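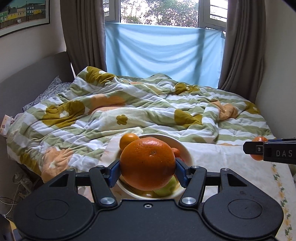

Two sets of finger pads, one bowl of fruit

03/11/2025

I have been going back and forth on finger pads for the hand-held grippers since August, so I finally set a few evenings aside and compared them properly. The two candidates were the Plivel pads, which are soft and smooth, and the Ellery pads, which are a bit stiffer and have a texture on the face. Both sets went on the same gripper bodies, and I did all the squeezing myself.

Fruit is my usual test. Oranges are heavy enough to slip if the grip is poor, and the peel marks if you press too hard. A large orange also pushes the linkage open further than most things I pick up, so any play in the pins shows up there first.

The routine was dull on purpose. Pick a piece out of the bowl, hold it over the bowl for a slow count of four, put it back. I did 400 picks in total, split evenly between the two sets, and wrote down every drop.

Plivel: 14 drops. Most of them were large oranges grabbed above the middle. The pads slid up the peel and the fruit popped out downward.

Ellery: 4 drops, all of them small fruit near the rim, where I couldn't get one finger down between the fruit and the bowl. I would blame my aim for those before I blamed the pads.

The Ellery set does need a harder squeeze to close fully, and my hand was tired by the end of each session. If you plan to record for hours, that matters. The Plivel pads are easier on the hand and they are also quicker to swap – one screw per finger, no glue.

I also looked at the wrist camera view for both. A big orange blocks a good part of what is behind it whichever pads you use, and with fruit piled in a bowl you end up guessing where the next piece is. I tried the wider Esateck lens for one evening. It showed more of the table and more of the second gripper, but small fruit got too small to be useful, so I went back to the old one.

For now the Ellery pads are staying on. Next I want to try both sets on eggs, and on the Plilholm arm, where the closing force comes from a motor and I can set it to the same number each time.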